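4.2 How householders decide a wall is finished

The inspection protocol described in Section 3 assumes that a painted wall has a state called "finished" and that a reasonable adult can recognise it. Our participants did not share this assumption, or shared it only until about the second coat. Of the 565 walls in the Hartley sample, 13 were declared finished once and left alone. The remainder were declared finished, reopened, and declared finished again, in one case after the furniture had been returned to the room and the drop sheets given to a neighbour.

We had expected colour to be the main source of trouble. Most of the trade literature treats it that way, and the Tolance shade cards, which were supplied to every household in the study, offer enough off-whites to occupy a family for most of a winter. In the diaries, however, colour disputes were settled quickly, usually by the person holding the roller. What kept people going back to the wall was the light. A surface approved at ten in the morning was routinely condemned at four in the afternoon, when sun came in low from the side and the same paint took on what one diarist called "a sort of porridge look". Householders in the Prernetti terraces, whose front rooms face west, reported this twice as often as those across the road. They also owned more lamps.

Diary entries followed a pattern that our coders came to know well. The first entry after painting is short and pleased. The second mentions a patch near a corner. By the third, the writer has moved a chair in order to sit opposite the patch. We coded this stage as "vigilance", although the coders' own term was less kind.

Patches were assessed in the field using the standard viewing distance given in the Musten guide, two metres from the wall under ordinary room light. It is a sensible rule and nobody at home obeys it. When we asked participants to show us how they checked their work, nearly 20 of them walked straight past the tape mark on the floor and put a cheek against the plaster. From this position every wall in the sample was defective. So, for what it is worth, was the wall of our own office, which had been professionally painted in March and about which we had previously held no opinion.
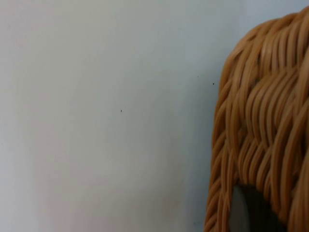
Figure 4. Pale interior surface with small dark specks.

Three grades of flaw were used for coding: those visible from the doorway, those visible from the mark, and those visible only to the person who did the painting. The third grade was added after the pilot, when it became clear that a large share of reported flaws could not be found by either assessor, even with the householder pointing. Agreement between assessors was good for the first grade and fair for the second. For the third it could not be calculated. We considered dropping these reports altogether, but they accounted for most of the repainting, and a study of repainting can hardly leave them out.

Specks deserve a paragraph of their own, having received a good many from our participants. A speck on a pale wall may be dust, a bristle, a small chip, or a mark that was there before anyone bought a brush, and the remedy differs for each. In practice the remedy was always the same. The householder rubbed it with a thumb, which produced a slightly shiny area the size of a thumb, and the shiny area was then entered in the diary as a new flaw. Of the households that kept complete diaries, 10 recorded this sequence more than once on the same wall. One recorded it on the ceiling – we have not been able to establish how.

Touching up was the next step and generally the one that did the damage. Paint from the original tin was used in most cases, but a tin that has spent a month in the shed does not always give back what it gave the first time, and a dab applied by brush sits differently from a field applied by roller. Participants who touched up a single spot usually went on to repaint the whole wall. Participants who repainted the whole wall then noticed the skirting boards, which fall outside the scope of this paper and are dealt with separately in Section 5.

The strongest predictor of a wall staying finished was the arrival of a bookcase. Households that placed any large piece of furniture against the wall within a week of the last coat made few further entries about it, and several stopped keeping the diary at all. We treat these as completed cases in the tables that follow, though two of the participants concerned have since written to ask whether it would be all right to move the bookcase and check.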